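ekallio
Fitted the Delenero knee unit to our test exoskeleton in January. Stance phase is fine, but the hip motor lags on sit-to-stand at 265 Hz. Anyone seen this?

leilani_w
Check the filter on the torque sensor. The Dakier default adds up to 3 samples of delay.

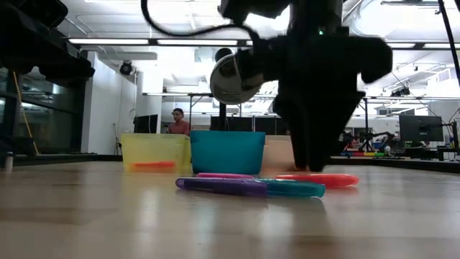 Drop it to 2 and log the hip angle again before touching the gains.

unurmi
Disagree. Two samples won't produce a lag a wearer can feel. I'd look at strap slip at the thigh cuff first.

ekallio
Cuff was re-padded, same result. Filter change helped a bit.

unurmi
Then post the raw log. "A bit" isn't a number.

Contact | Back to top
This site uses cookies. Accept | Settings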